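Heron Handheld Gripper Pair: Set-Up Guide
Section 2. Cable and finger check

1. Seat both gripper cables until they click. A cable that is almost in will behave perfectly until you need it.

2. Open the fingers all the way and hold for a count of 40. The Heron is not being slow, it is thinking.
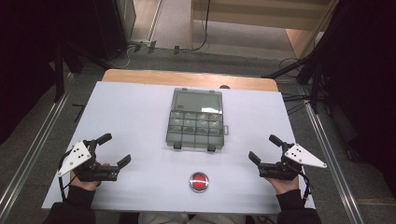
3. Close the fingers gently. If one side lags, loosen the Bendent screw a half turn and go back to step 2.

4. Wipe the marker plates with a dry cloth. Spit is not a Basuddale-approved solvent.

CAUTION: Do not carry a gripper by its cable. Replacement cables are part 436, and we sell far too many of them.

Note: Error 61 means the left and right cables are swapped. It always means that.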